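Laborbesuch bei Somel, Notizen vom 15.06.2018

Schnell runtergeschrieben im Zug, Akku bei einem Drittel. Wer Zahlen mit Fehlerbalken will, muss auf das Paper warten, das kommt laut Gruppe im Dezember.

Anreise mit Umstieg, Anschluss knapp, dann noch den falschen Eingang erwischt. Somel sitzt hinten auf dem alten Petkov-Gelände, das Schild vorne zeigt aber zu Prikell, und die machen Verpackungen. Sehr nette Leute bei Prikell übrigens, haben mich quer durch ihr Lager zur richtigen Tür gebracht. Zorica Tomić stand schon da mit dem Besucherausweis, Kaffee gab es im Gehen.

Thema des Tages: Roboter, die in offenen PC-Gehäusen arbeiten. Stecker ziehen, Stecker setzen, Laufwerke raus und rein, Kabel zur Seite. Klingt nach Kleinkram. Ist es für einen Arm mit Zweifingergreifer überhaupt nicht, da drin ist alles eng, die Kabel liegen jedes Mal anders und die Stecker sind klein und haben eine Richtung.

Die Gruppe heißt intern Veltis, nach dem Projekt. Leitung Žofie Kubíček, die Software am Arm kommt zum großen Teil von Zlatko Shehu, und Blagoje Hodžić baut alles, was man anfassen kann. Ynyr Gough ist Doktorand, von ihm stammt die Methode, wegen der ich eigentlich gekommen bin.

Die Methode also. Ein Roboter soll lernen, einen Stecker einzustecken. Der übliche Weg: ein Mensch führt den Arm fern, macht es vor, man zeichnet Bilder und Bewegungen auf, das Netz lernt daraus. Problem: Vormachen vom Einstecken ist mühsam. Man stochert, verkantet, setzt neu an, und das ganze Gestocher landet in den Daten. Das Netz lernt dann brav stochern. Gough hat mir zwei solche Aufnahmen gezeigt, eine davon war von ihm selbst, zäh bis zum Gehtnichtmehr.

Rausziehen dagegen ist leicht. Greifen, Rastnase drücken falls vorhanden, gerade wegziehen. Kann auch ein ungeübter Bediener. Also zeichnen sie das Rausziehen auf und spielen die Bewegung rückwärts ab. Der Weg hinaus ist, umgedreht, ein sauberer Weg hinein. Die Idee an sich ist alt, sagt Kubíček auch sofort, da erhebt keiner Anspruch drauf. Neu ist bei Veltis, was sie mit den Stellen machen, an denen das Umdrehen schiefgeht.

Denn es geht schief. Eine Rastnase, die beim Ziehen gedrückt wird, verhält sich beim Stecken anders. Ein Kabel, das beim Ziehen gespannt ist, drückt beim Stecken zurück. Reibung ist keine umkehrbare Angelegenheit. Die rückwärts abgespielte Bahn stimmt deshalb in der freien Luft prima und auf den letzten Millimetern oft überhaupt nicht. Gough schneidet die Bahn an der Kontaktstelle durch. Vor dem Kontakt: umgedrehte Demonstration, unverändert. Ab Kontakt: eine zweite, kleine Regelung, die auf Kraft und auf das Bild der Handkamera reagiert und von der umgedrehten Bahn nur noch die Richtung als Vorschlag bekommt.

Wo genau geschnitten wird, bestimmt kein Mensch. Das lernt ein eigenes kleines Netz aus dem Kraftverlauf beim Ziehen, da gibt es nämlich einen deutlichen Knick in dem Moment, wo der Stecker freikommt. Fand ich das Schönste am ganzen Tag. Er hat die Kurve am Whiteboard gezeichnet und dann auf dem Monitor eine echte danebengelegt, und die sah der Skizze sehr ähnlich. Rauschiger halt.

Aufbau der Vorführung: Arm auf dem Tisch, schwarzer Greifer mit zwei langen parallelen Fingern, kleine Kamera nah am Greifer, darunter ein aufgeklapptes Desktopgehäuse von Dell. Hodžić tauscht die Fingerplatten je nach Aufgabe, hat dafür eine ganze Schublade voll. Lange dünne für die Kabel, breitere für Laufwerke. Er flucht über Schrauben. Lösen sich durch das Ruckeln, Sicherungslack hilft, dann kriegt er sie beim nächsten Wechsel nicht mehr auf.
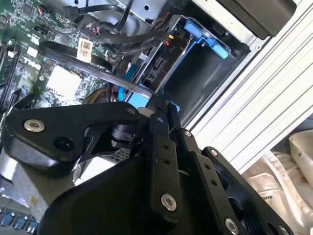 Zurück zu den Daten. 176 Demonstrationen haben sie bisher, alles Ausziehvorgänge, verteilt auf vier Gehäuse. Das ist wenig. Ich habe nachgefragt, ob da eine Null fehlt. Nein. Der Trick ist wohl, dass die umgedrehten Bahnen so sauber sind, dass man weniger davon braucht, und dass der schwierige Teil am Ende gar nicht aus den Demonstrationen kommt. Den lernt der Arm selbst: zieht raus, steckt rein, zieht raus, steckt rein, ohne Bediener. Shehu lässt das über Nacht laufen. Morgens schaut er nach, ob noch alles am Platz ist. War es wohl nicht immer, Details wollte er mir nicht geben, hat aber gegrinst.

Ein Vorteil, an den ich nicht gedacht hatte: beim Ziehen kennt man das Ziel schon. Der Stecker saß ja richtig, bevor man ihn gezogen hat. Man bekommt also zu jeder Aufnahme gratis ein Bild davon, wie es am Ende aussehen muss. Das nehmen sie als Erfolgskontrolle, Vergleich vorher/nachher über die Handkamera. Bei flachen SATA-Steckern klappt das angeblich gut, weil man am Spalt sieht, ob er ganz drin ist. Bei den kleinen mehrpoligen auf der Platine weniger, da verdecken die Finger zu viel. Dort zählt nur die Kraft, und die lügt manchmal. Ein verkanteter Stecker fühlt sich für den Sensor fast so an wie ein eingerasteter.

Dann die Live-Vorführung. Ein SATA-Kabel, erst ziehen, dann zurück an den Port. Ziehen sofort. Stecken: Anfahrt zügig, kurz vor Kontakt deutlich langsamer, man sieht die Schnittstelle richtig, wenn man weiß worauf man achten muss. Dann ein Zittern, kleine Kippbewegung, drin. Zweiter Durchgang genauso. Beim dritten hat jemand das Kabel absichtlich anders hingelegt, quer über den Weg, und da hat der Arm es vor sich hergeschoben und am Ende abgebrochen. Kubíček meinte trocken, genau das sei die offene Baustelle. Die Methode nimmt an, dass der Weg hinaus auch als Weg hinein frei ist. Liegt inzwischen was drin, hat sie keine Antwort.

Zahlen, soweit ich sie aufschreiben durfte: ohne den Schnitt, also Bahn komplett rückwärts, klappen 55 Prozent der Steckversuche. Mit Schnitt und der zweiten Regelung deutlich mehr, die genaue Zahl steht dann im Paper, wollte Gough vorher nicht gedruckt sehen. Der Arm darf pro Stecker bis zu sechs Anläufe machen, danach wird abgebrochen und gezählt als Fehlschlag. Finde ich ehrlich gesagt grosszügig. Habe ich auch gesagt. Antwort: die meisten Erfolge kommen im ersten oder zweiten Anlauf, die späteren bringen kaum noch was, man wolle das im Anhang getrennt ausweisen. Gut so.

Was ich noch gefragt habe, ungeordnet:

Geht das auf fremde Gehäuse über? Teilweise. Anfahrt muss neu gezeigt werden, der Kontaktteil überträgt sich besser als gedacht, vermutlich weil ein Stecker ein Stecker ist, egal in welchem Blech. Vermutlich, sagt Gough, belegt ist das noch nicht.

Laufwerke? Schieben sich ganz anders rein als Stecker, lange Führung, viel Reibung auf der ganzen Strecke. Da gibt es den schönen Knick in der Kraftkurve nicht, das kleine Netz setzt den Schnitt mal hier mal da. Für Laufwerke machen sie zur Zeit den Schnitt doch von Hand. Steht so nicht auf dem Poster im Flur, sollte da aber stehen.

Schrauben? Nein. Anderes Werkzeug, anderes Projekt, Hodžić hat abgewunken bevor ich fertig gefragt hatte.

Licht? Großes Thema. Im Gehäuse spiegelt das Blech, daneben schwarze Kabel auf schwarzem Grund, und der Greifer wirft selber Schatten genau dahin, wo die Kamera hinschauen soll. Sie haben einen Ring aus LEDs probiert und wieder abgebaut, Reflexe noch schlimmer. Jetzt diffuses Deckenlicht und viel Variation in den Trainingsbildern.

Wozu das Ganze? Tomić, die sich um die Partner kümmert, redet von Reparatur und Aufarbeitung gebrauchter Rechner. Kubíček redet lieber von der Methode und sagt, die Gehäuse seien einfach ein gutes Testfeld, eng, unordentlich und billig zu bekommen. Beide haben im selben Raum gestanden und sich nicht angeschaut dabei.

Mein Eindruck: die Idee trägt, solange die Aufgabe wirklich umkehrbar ist, und das Interessante ist eben das Erkennen der Stelle, ab der sie es nicht mehr ist. Über diesen Teil würde ich gern mehr lesen. Skeptisch bin ich beim Umfang, vier Gehäuse sind vier Gehäuse. Und der Vergleich gegen normal aufgezeichnetes Einstecken fehlt bisher, mit gleicher Bedienzeit auf beiden Seiten. Gough will den noch machen. Hat allerdings kein Freiwilliger Lust drauf, einen halben Tag lang ferngesteuert Stecker einzufädeln, verständlich.

Noch praktisch, falls wer hinfährt: Besuch nur nach Anmeldung bei Tomić, geschlossene Schuhe, Fotos vorher absprechen. Kantine macht früh zu, ich habe ein Käsebrötchen am Bahnhof gegessen. Und am Tor nicht den Prikell-Pfeilen nach, sondern links am Petkov-Turm vorbei, zweite Tür, klingeln, warten.

Poster und Folien hat man mir zugesagt, verlinke ich hier wenn sie da sind. Muss umsteigen.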